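The sorting room at Tromodton, two years on

Celtent put its first sorting arms into the Tromodton textile reuse depot in April of last year. The press notice promised "relief from repetitive work". I spent a morning there with the people who were supposed to be relieved, and then an hour with the woman who signed off the money. The arms are called Mosa. The workers call them "the lads", and I couldn't tell whether that was affection.

The depot takes in donated clothing from the whole county. What comes in as one heap has to go out as graded piles: shop quality, export, rags, and the awkward stuff like belts, socks and underwear, which for years went straight to rags because it took too long to look at. That last group is where the arms were put to work.

Violeta Ocampo has been on the small items table for longer than anyone else in the room. I asked if the job had got easier.

"My shoulders are better," she said. "I'll give them that. I used to lift every bag. Now I don't lift, I watch. At the end of the day my eyes hurt and my neck hurts, so you tell me."

Watching is the new job. Each sorter sits at a screen showing what the camera at the gripper sees, and when an arm can't settle on something, it stops and a person steps in. According to the training booklet, this is "supervision". Ocampo is paid the same hourly rate as when she was a sorter. She asked for the supervisor rate and was told that supervisors supervise people.

I sat next to her for a while. Much of it is ribbed fabric, folds, and the two dark fingers closing on whatever is between them.

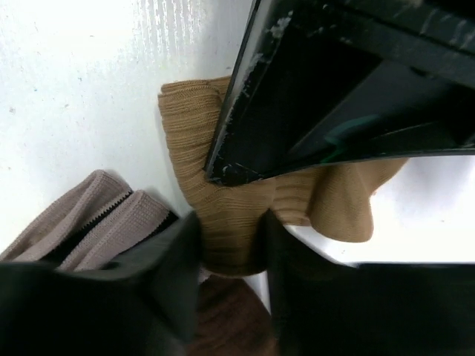

What counts as a stop

The sore point, for nearly everyone I spoke to, is the stops. Each one goes down in a log. The log was sold to the staff as a way of finding faults in the machine, and Buppha Kongkaew, who works the afternoon shift, believed that at first.

"Then in my review they had my numbers," she said. "How long I took to clear each stop. I said, it's a tangle, it takes as long as it takes. You have a sock wrapped in a bit of elastic and the arm wants to pull. If I let it pull, it rips. So I slow down. The number only knows I was slow."

Her target is to clear a stop within 30 seconds. She says plenty of them can be done in that time and the ones that can't are the ones that matter, such as a good cardigan caught on a zip. She has seen people let the arm tear something because the clock was running. She has done it herself, she said, and she didn't look pleased about telling me.

I put this to Hayley Furnival, who manages the site. She said the times were "a conversation starter" and had never been used to discipline anyone. Had they been used to decide shifts? She thought about that. "They're one of the things we look at," she said.

Furnival is not a villain, and I'd be lying if I made her sound like one. She worked the tables herself when she was younger and she has a bad wrist from it. She talks about the arms the way people talk about a new boiler: glad of it, tired of it, worried about the service contract. What bothers me is how quickly she moved from my question about people to an answer about tonnage. The depot now handles 40 tonnes a month. She gave me that figure before I'd asked for one.

How much of it was down to the arms? She didn't have that split. The council also started a kerbside textile collection in the same period, so more clothing would have come through the door either way. When I asked whether the board knew that, she said it was in an appendix.

The jobs that went and the jobs that came

No one was made redundant. This is repeated by everyone, on both sides, and it is true as far as it goes. Temporary staff used to come in for the spring rush, and now they don't. Clodagh Horgan was one of them for several years running. She keeps in touch with the others and met me at the café by the bus station.

"You can't be made redundant from a job you have to apply for every spring," she said. "They just didn't put the advert up. I rang to ask and the girl said there was nothing planned. That was that."

She has picked up cleaning work in the meantime. It pays a little more and she hates it. What she misses is the talk. "There was always a racket in there. You'd hold up some terrible jumper and the whole table would be off." I told her the room was quiet when I visited, with most of the sorters in headphones. She asked what they were listening to. I hadn't thought to find out.

Against this, Celtent points to 2 new technician posts at the depot. Both were filled from outside. Ocampo applied for one and didn't get an interview. The advert asked for a qualification in electronics, and she has asked more than once if the firm would pay for her to get it.

The company's view

Macarena Zúñiga runs customer projects at Celtent and looks after Tromodton along with a laundry site at Sampaio. She was frank, which I hadn't expected.

"Soft things are hard," she said. "A box is always the same box. A sock is a different shape every time you put it down. The people in that room are better at it than our system, and they will be for a good while."

So why are they paid as though the system were doing the work? She said pay was a matter for the depot. The depot had told me that job grades followed the supplier's description of the role. I read that out to her, and there was a pause on the line.

"We wrote that description before we'd installed anything," she said. "I can look at it."

She has promised to send me the revised wording. As of June 30, 2025 I haven't had it, and neither has Ocampo.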